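Garham Three-Tier Serving Stand, Red

Item no. GH-33
Sold by Sárközi Tableware
In stock, ships from our Lendon warehouse

The Garham is a three-tier stand for biscuits, slices, small pastries and sandwiches. Each tier is a translucent red plate with a scalloped edge and a thin gold rim. The plates are joined by gold metal fittings, with a looped handle at the top for carrying.

It comes in red only. We had enquiries in September about a clear version and there are no plans for one at present.

What's in the box
3 plates (large, medium, small)
1 looped handle
2 centre stems
Washers, one set plus spares
Assembly card

Assembly
No tools needed. Start with the largest plate. Put a washer on either side of the centre hole, pass the bottom screw up from underneath and thread the first stem onto it. Add the medium plate and second stem, then the small plate and the handle. Finger-tight is enough. If a plate turns when you push it with a fingertip, give the stem above it another quarter turn. Overtightening is the main cause of chips around the centre hole, and chips of that kind aren't covered by the warranty.

The stand can also be set up with two tiers. Leave out the medium plate and one stem.

Loading
Fill the bottom plate first and clear it last. Keep the heavier items low and spread them evenly around the stem. Egg tarts and other soft pastries sit best on the wider plates, where they can be lifted out without catching the plate above. Flat biscuits can be overlapped to fit more on.

Total load is up to 11 pieces of ordinary biscuit size on the bottom plate, fewer above it. Carry the stand by the handle only when it's empty or lightly filled. When it's full, put one hand under the bottom plate.

Cleaning
Hand wash in warm water with a mild detergent and dry with a soft colour-fast cloth. Do not use the dishwasher or microwave. The gold rim will wear if scrubbed with a scourer. Take the stand apart before washing so that water doesn't sit under the washers. The handle and stems should be wiped and not soaked.

Water spots show on the red more than on plain glass. A drop of white vinegar in the rinse water takes care of most of them.

Storage
Stack the plates largest to smallest with a paper towel or felt pad between each. The box is sturdy enough to keep for this purpose. Put the washers in the small bag provided and leave it with the stems.

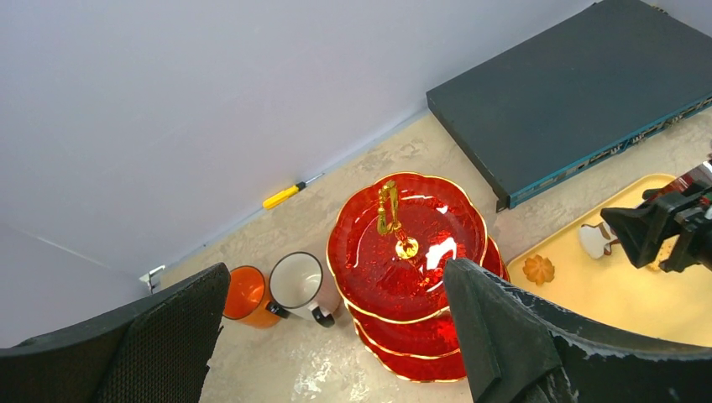
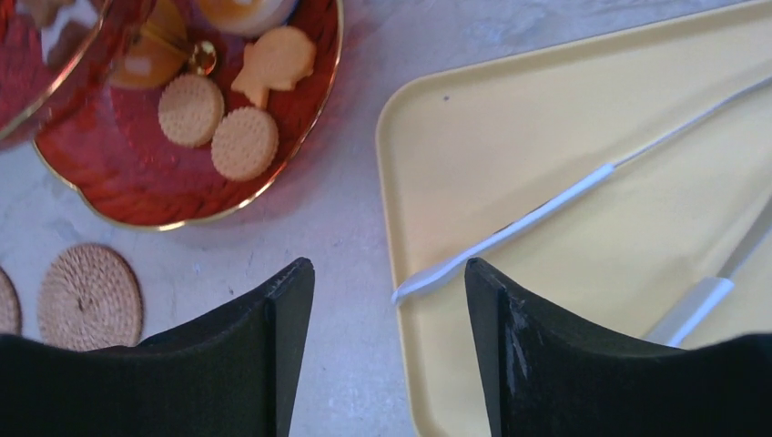

Garham stand in red

Spare parts
Single plates, handles, stems and washer sets can be ordered separately. Please state which size of plate you need. Plates from the older Pinside stand have a narrower centre hole and won't fit the Garham stems. Spare parts orders are handled by Elis Sayce and are normally posted within two business days.

Trade and hire
Cafés, caterers and hire companies can order by the carton. Our first run was 2,000 stands and the second was 2,999, so larger orders can usually be filled from stock. For trade pricing write to Leonie Gilchrist in the Lendon office with your business name and the quantity required.

Returns
Unused stands may be returned in their original packaging within 33 days. If a plate arrives cracked, keep all of the packing and send us a photo of the plate and the carton label. We replace the plate only, unless the fittings are damaged as well.

Page updated April 2, 2026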